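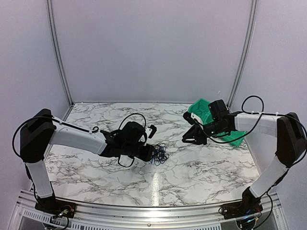 Every home has a cable problem, and I have come around to thinking the best answer is a plain plastic bin. I mean it! I have tried the fancy ways, and I keep returning to the bin with real affection. A tangled bundle of thin dark blue cables on a marble-patterned table is enough to make a whole room feel unfinished, and a green bin like the one tilted up beside it is the quickest fix I know. You tip it, you drop the bundle in, and you have a table again.

I know what the organized people will say. My friend Lorna Imrie winds every cord in a figure eight, ties it, and hangs it on a pegboard in her hallway in Usiscombe. It looks wonderful. She spent 80 dollars on hooks and an entire January getting it right, and I admire it every time I visit. But Lorna likes winding cords the way other people like knitting. Most of us don't, and a system that depends on you enjoying a chore is going to fall apart by spring.

What I love about a bin is how little it asks. No lid, no dividers, no pouches with tiny zippers (I owned a set of those, and I could never remember which one held the phone charger). An open top lets you toss things in from a step away while you're carrying a plate in the other hand. It can live on a shelf, under a desk, on top of the fridge. And please get one in a color! Green, orange, anything you can spot across a room. I had a gray one for years and kept losing it among the other gray things in the closet.

Now, the tangle. People worry about the tangle more than they need to. Thin cables do knot up, and yes, you will sometimes pull on one and get four. I timed myself once with the worst bundle I had, and it took 6 minutes to free everything, sitting on the floor with the radio on — a pretty nice 6 minutes, too. Compare that with winding and tying each cord every single night. If you can't stand knots, put one loose twist tie around each cord the next time you have it out and leave it at that.

There is one habit I would defend to anybody, and it comes from my old neighbor Saeed Heydari. Twice a year he tips his whole bin out onto the kitchen table. A smooth, glossy tabletop is perfect for this, by the way, because everything slides apart so easily. Anything that fits nothing in the house goes off to be recycled. I started doing the same, and the first time I found three cords for a camera I gave away before I moved here.

So get the bin out, put it where the mess already lands, and let it be a bit of a jumble inside. I would much rather have one messy bin and a clear table to eat at, and I think you might too.

Last updated: January

Recent essays
In praise of the short broom
Why I stopped folding dish towels
The junk drawer deserves a better name
Shoes by the door, and who moves them

Contact Sevemari | Copyright Sevemari, all rights reserved | Back to top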